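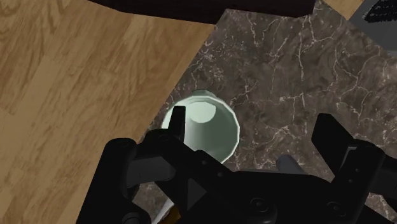 Fig. 1. Pale green cup on a marble surface.

Week 2: Do countertop surveys tell us anything?

The Sudmont kitchen study gets quoted a lot in home economics texts. It claims that people with crowded counters cook less. Read the method before you repeat it. The authors mailed 400 forms and got 200 back, then treated the half that answered as if it spoke for the whole town. Who fills in a form about kitchen mess? Probably people who already have feelings about it.

The Clondside follow-up is smaller and no better. It asked 15 households to rate their own clutter from "low" to "high," with no shared idea of what either word meant.

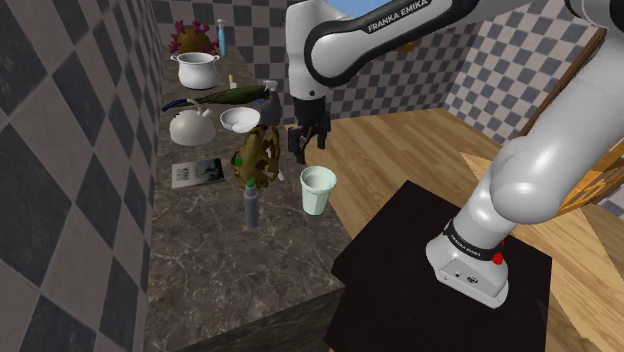 Fig. 2. Kitchen with a crowded dark countertop. Low or high?

Keskin's scale at least sets a rule for what counts as an item. It still can't say which way the effect runs. Busy cooks may simply leave more things out.

For Wednesday: read the Sudmont summary and write up to 200 words on one claim you don't believe. "The sample was small" will not get you full credit.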